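Nustell Fit-Out: Progress Report to the Fund

Posted Mar 3, 2022
By the Nustell project desk

Quick one this time, full accounts to follow. Covers everything from November up to now.

Room first. Work bay is in and staying where it is. Gray panel for the surface, pale walls on three sides, aluminum profiles up the back corners. We went back and forth on a darker wall and dropped it. Cloth work goes on in the bay, dishes stay outside it. Stainless panel along the front wipes down fast, a big improvment on the old painted board.

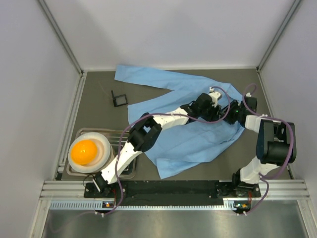 Spend to date is 2414 out of the second installment. Most of that went to Coetzee for the steel and the fitting. Their invoice was split in two at our request, so you will see it twice in the ledger — same job, not a double charge. Odeo still owes us a credit note for the shelf brackets that came in the wrong finish. Chased it twice.

Cloths. We had 37 on the list and all are now logged with size and fabric. Sorting was slower than planned, the labels from the first batch came off in storage and had to be redone by hand. New labels are sewn in. Small decorated pieces, the shiny ones, get their own box and their own sheet. They snag on anything woven so please don't let the two sets get mixed again when you visit.

Dishes and trays next. Plates and bowls go on the stainless trays, stack at the back, plastic on top. Works ok. The stepped trays take up more room than the flat ones and we would not order that kind again, but they were paid for under the first installment and they do the job.

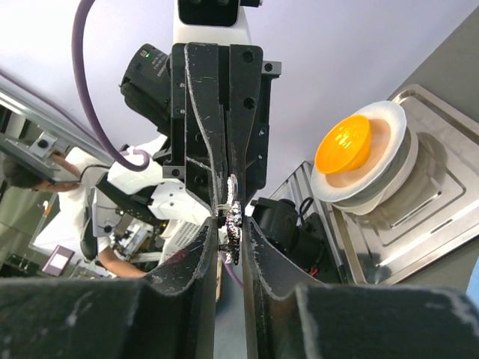

Still open:
Second shelf run, waiting on Trerex for a delivery date.
Lighting. Lavender tint is fine for the cloth work, less fine for checking stains. Want a plain white lamp on a clamp, budget 300.
Floor mats, not started.
Written proceedure for putting dishes away — half drafted, needs one more pass.

Ask for the next period is 1000, same heading as before. Covers the lamp, mats and the rest of the storage boxes. No change to the end date. If the Trerex shelves slip again we would rather move that money over to boxes than sit on it, let us know if thats a problem.

Receipts are in the shared folder, oldest first.

Comments (3)

ledgerside: Is the Coetzee split both under equipment or is one under labor? Can't tell from the sheet.

Nustell project desk: Both equipment. Will fix the heading.

m_tray: Agree on the stepped trays. We have the same kind, a pain to dry properly.

Recent reports
Nustell storage survey, short version
Odeo bracket order: what came and what didn't
Second installment, spending plan
Labels and boxes, notes from November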